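**Sorters wanted — Jornstead supply room**

Kumow is looking for 4 people to sort mixed items at our Jornstead site. The job is tabletop work: fruit goes in one wicker basket, office things in the other. Shifts run 31 minutes with a break between them. No experience needed, but you must be able to read handwritten labels in English.

A table with items unsorted, both baskets empty:

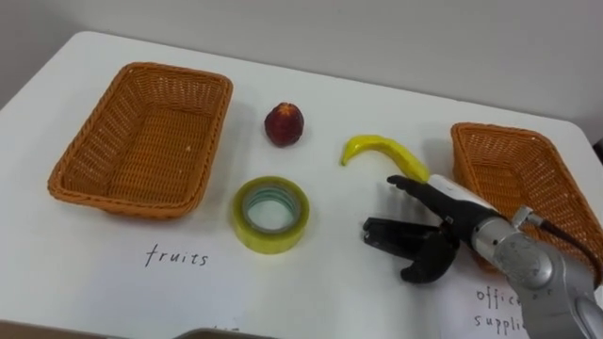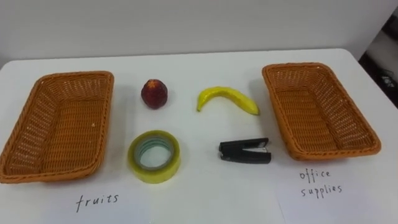 Pay is $56 per session, paid the same day. Wear closed shoes and leave bags at the front desk. To apply, write to Leidy Ticona at the Jornstead office by July 14, 2026, and say which mornings you are free.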